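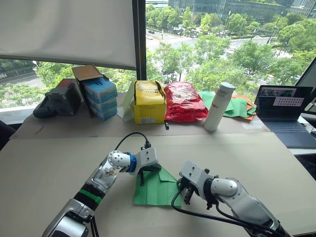

Lăcrămioara Nedelcu wrote in after last month's column to say that folding is what people do when they don't want to decide. You fold the thing, you put it on the pile, the pile gets taller, and in a year you own a pile. She throws hers out. Wrapping paper, tissue, felt ends, card, the lot. Buys new when she needs it, sleeps fine.

I've been arguing with her in my head for two weeks so I might as well do it here.

Quick version of my side: fold it. Fold it properly, fold it once, put it away flat, use it again. Big sheets most of all. A big green sheet is worth keeping. A scrap the size of a playing card is not and I'll give her that one.

Now the long version, and I have maybe an hour before people come over.

My grandmother's friend Bronisława Wieczorek ran the back counter at Finari, the fabric and paper place that used to be on our main street before it was a phone store. Everything that came across that counter got folded before it got a price. Didn't matter if it was felt or crepe or the heavy card the school bought for signs. She did it on a sheet of cardboard laid over the table, always, and I was well into my thirties before I understood what the cardboard was for. A table has crumbs. A table has a sticky spot. Cardboard you can swap out when it gets bad, and it gives a little under your hand so the crease goes in without going all the way thru.

So that's rule one, if you want rules. Lay something down first. Plain cardboard, the biggest piece you've got. The side of a box is perfect. Push the rest of the stuff to the back of the table and leave it there. My back row is a disgrace most of the time, shoes, boxes, a bag with nothing in it, who cares. The front half is the part you work on.

Lăcrămioara's real point, I think, is about time. She says she timed herself once folding a season's worth of paper and it came to a whole evening, for stuff she could replace on one trip to the store. OK. But she was folding it badly! She told me so herself. Corner to corner in the air, standing up, like a bed sheet. Of course that takes all evening. You get a crooked crease, you open it, you do it again a half inch over, and now there's two creases and the thing looks like a road map.

Flat on the table. One hand holds, the other brings the edge over. Press in the middle of the fold and go out to the ends. Walk away.

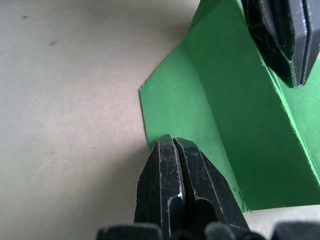

Does a crease ever come out of a thick green sheet like that once it's in? Mostly it fades to a line you can feel but have to tilt to see, if you leave the sheet under something heavy for a few days.

Which is my whole argument against folding in a rush, by the way. With cloth you get forgiven. With card you get the one shot and the surface remembers. The two halves never catch the light the same way afterwards. I've made peace with it. Some people want a sheet that looks new each time and those people should buy the roll, and store the roll, and have a closet for the roll.

About buying. I did look at the storage systems, because a reader will ask. Gastley sells a flat drawer unit for 225 dollars. Bakilana has a smaller one for 155, which is still a lot of money for a place to put paper. Both fine I'm sure. I use the box the paper came in, slid under the bed. Costs zero. Cultilik did a hanging thing with clips for a while and I bought it and hated it, the clips leave teeth marks.

One more thing on the throwing out. People say it like it's the brave choice. Maybe if what you have is junk. But last December I did 4 sets of table decorations out of sheets I'd already used for something else, and the only thing I bought was tape. The folds even helped, half of them ended up where I needed a stand-up edge anyway. A flat new sheet I would have had to measure and score and I hate measuring.

Does that pay back the evening? I think it does. Lăcrămioara will write in again and say it doesn't, and she'll have the numbers, and my bed will still have a box under it.

Ok what else. Don't fold anything with glue still tacky. Don't put tissue and card in the same stack, the card wins. Dark colors on the botom if they shed, felt does, cheap crepe does too. And if an edge has gone ragged trim it before you fold, not after, you'll never get it straight after.

Doorbell. More on tissue next time, I have opinions on tissue.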